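The Drawer, the Shelf and the Shed: Living With Saved Stuff
Speaker notes, Durcombe version

Talk runs 30 minutes plus questions. Have water. Ask them to turn the hall fan off before I start, last time I shouted the whole way through.

OPENING

Hi everybody, thanks for coming out. I'm going to talk about the things you keep that aren't really things. Jars. Bottles. A piece of sacking. String. The lid to a pitcher whose handle came off in January. (Pause, somebody always laughs at the lid.)

I keep all of it. I grew up in a house where the cupboard under the sink was basically a museum of bottles, and I came out of it with two beliefs: a good bottle is worth saving, and a bottle with no label is a menace. Both of those are still true for me.

A few years back I finally pulled everything I'd saved out into daylight, from the kitchen, the hall closet and the shed, and I counted it, which I don't recommend doing in front of your family. 511 pieces. That included corks. I'll admit I padded it a little with the corks.

So this evening isn't about throwing it all out. If you came for that, there's a very good talk on in Rullon and they will make you cry over a shoebox. Mine is about keeping the saved stuff in a state where you can use it.

BOTTLES FIRST

Start with bottles, they take up the most room and they cause the most trouble. Show of hands: who has a bottle at home right now with something in it and they couldn't tell me what? (Wait. Let them look at each other.)

Right. Mine was a plant feed. I think. It was brown and it had been in there through at least one move.

My rule is that two bottles standing next to each other should never be able to be mistaken for each other by a tired person. Different cap, different shape, different color, I don't care which, but give me something I can tell by feel or from across the room. And a label that says what's in it in words you would say out loud. The small print that came on the bottle doesn't count. I can't read it, you can't read it, and by the time you've found your glasses you've already poured.
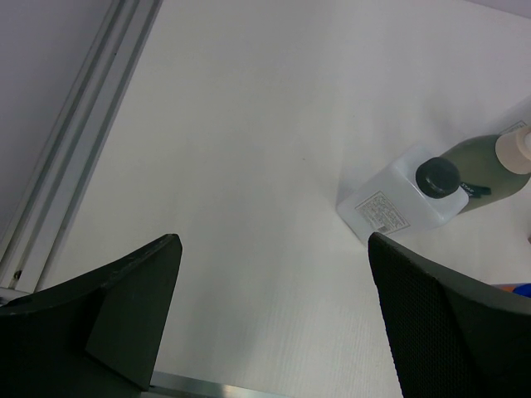 But if it's been through the dishwasher, surely it's clean and you can put anything in it? That came from the back row in Sandhu, and I got a little heated over it, so let me do better this time. No. Some plastics hang on to a smell, and some hang on to more than a smell. If a bottle held cleaner, or anything for the garden or the car, it doesn't come back to the kitchen, I don't care how many times it's been washed. And going the other way, please don't put cleaner in something that used to hold a drink. A kid doesn't read your label. Neither does a grown-up at six in the morning.

(If they push on this one, say: follow what's printed on the product, keep it in what it came in if you can, and move on. Don't get into recycling numbers. I always get them wrong and there's always a chemist.)

What I save bottles for is pretty dull stuff. Water for the iron. Sand for the front step in winter. Dry rice, if it was a food bottle to begin with. Square ones are my favorites, by a mile, you can push them up against each other and they stay put. Round ones roll, and they leave those silly gaps you then fill with batteries.

CAPS

Quick word on caps. Keep the cap on the bottle. That's the entire section, but I'm going to talk for two minutes anyway.

People take the caps off so things can air out, which is fine, and then the caps go into a bag, and the bag goes somewhere, and now you own a bag of caps. I had one. I tried them one by one on a Saturday-type afternoon with the radio on and matched a pathetic few, and the rest went. If you need to air a bottle, stand it upside down on the rack overnight and set the cap right beside it. Next morning, cap on, done.

And if there's a screw cap with good ridges on it, something a wet hand can grip, hold on to that bottle over a smooth-capped one. My hands aren't what they were and I've started choosing bottles by the cap, like a person picking wine by the picture on the front.

CLOTH AND SACKING

Okay, change of texture. I love burlap. I love the smell of it, I love that it makes a mess, I've wrapped pots in it and lined baskets with it and once made a very bad curtain.

What goes wrong with burlap is the edges. You cut a nice rectangle and a week later you've got a rectangle with a beard. So here's what I do, and bring the scissors out at this point if the table's close enough:

Pull one thread out all the way across before you cut. It leaves a little line in the weave, and you cut along the line, and it comes out straight with no measuring. Then either run a row of stitches a finger's width in from the edge, or fold the edge over twice, or just let it fray and decide you like it. I've done all three. Watered-down white glue along the edge works too, though it dries stiff.

Fold it loosely. A hard crease in burlap stays for ages, and ironing it makes the house smell like a feed store (which I don't mind, but I've been told).

And shake it outside. Please. I did it once in the hallway and I was finding fluff until spring.
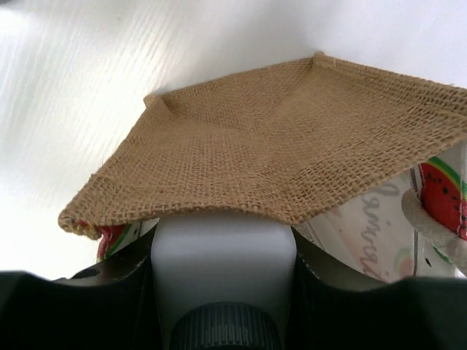

Marnie Oldacre
Workshop leader, Firnara Household Reuse

Slides and notes may be shared with your own group, just keep my name on them.

WHERE DO YOU KEEP A FLAT THING

Carrying on with cloth. The trouble with flat things is they go under other things. You put the sacking at the bottom of the box since it's flat, sensible, and then you forget it for two years and buy more. I roll mine now. Rolled up and stood on end in a crate, a piece of cloth is as easy to grab as an umbrella. Small pieces go inside big pieces. If a piece is smaller than a dinner plate I use it within the month or let it go, and yes, I do cheat.

Someone will ask about mice. Mice like it. Crate with a lid, off the floor, and look in there now and then.

STRING, ROPE, CORD

I have to be careful here as I can talk about string until they lock the building.

Short version: length decides. Anything I can't wrap twice around my hand goes, or goes in the garden, if it's a natural fiber and I want to tie a tomato up. Anything longer gets wound in a figure eight over thumb and little finger, then the tail goes around the middle and tucks through. Show it. Show it twice, the second time slowly. Let people try with the bits I've handed out. (Bring the bits! I left them on the bus for the Rullon one.)

For a frayed end on thick cord, I wrap thread around it tight and knot it, or a bit of tape if I'm in a hurry. Melting the end is for synthetic cord only. Don't do it on jute, you will have a small fire, ask my kitchen towel.

And don't hang rope on a nail with a sharp head, use a peg or a big hook.

ALL OF IT TOGETHER

This is the part of the talk I care about the most, so if I'm running late, cut the string and keep this. (I won't cut the string.)

Most advice tells you to sort by type. Bottles with bottles, cloth with cloth, lids with lids. I did it that way for years with six crates, all labeled, really very handsome. And I never used any of it. When I wanted to do a job, I had to open four crates.

Now I sort by job. There's a crate for wrapping and sending. There's one for watering and seedlings, and that's got a pitcher in it, and bottles, and a length of cord, all standing in there together like people at a bus stop. It doesn't look tidy. My sister-in-law can't be in the same room with it. But I pick up one crate, I go outside, and I've got everything.

Tall thing in the middle, short square things tight around it so nothing tips, and the soft stuff pushed down the sides where it stops the rattling.
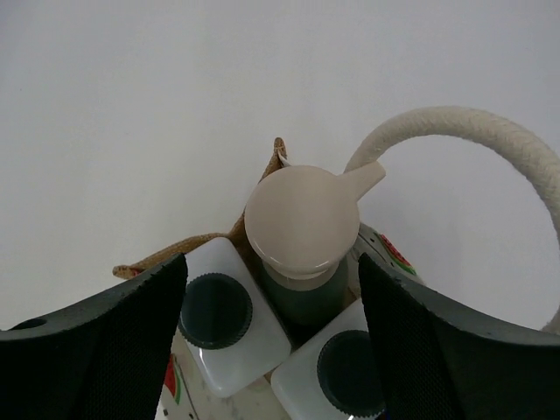 And the soft stuff goes in last, always, or you'll be fishing for it. If you've got a lid that sticks up above the rest, good, leave it like that, it's how you'll recognize the crate from above when it's down on the floor and you've got your arms full.

How many crates? However many jobs you really do. Be tough on yourself about that. I had a candle-making crate and I have made candles once. It was a nice crate, too. It's the watering one now.

Once a year I tip each one out on the table and put back only the things I'd go looking for. Takes me one evening for the lot, with a cup of tea, more if I start reading old labels.

A NUMBER, IF THEY LIKE NUMBERS

The swap shelf at Firnara passed along 3,854 items last year, and the fastest movers were square bottles with their caps on. Jars without lids sat there for months. So if you're going to give yours away, and I hope a few of you will tonight, put the lid on it first and wipe off the sticky part of the old label. Cooking oil gets the glue off, rub it in, leave it, then dish soap.

QUESTIONS I USUALLY GET

Glass or plastic? Glass for food, plastic for the shed. I've dropped too much in the shed.

What kind of marker? A paint pen if you have one. Otherwise masking tape with regular marker on it, and replace it when it curls. Tape on the body of the bottle, never the cap, caps get swapped.

What do I do with my husband's pile? I don't do husbands. Next question.

How long can I keep something "just in case"? I still don't have a good answer. I kept a length of blue hose for nine years and then needed it on a Sunday-ish sort of emergency, and it was half an inch too short.

BEFORE PEOPLE LEAVE

Swap table is by the coat rack. Take what you like, leave anything with a cap on it. Collect my scissors back. Check under the front row for string.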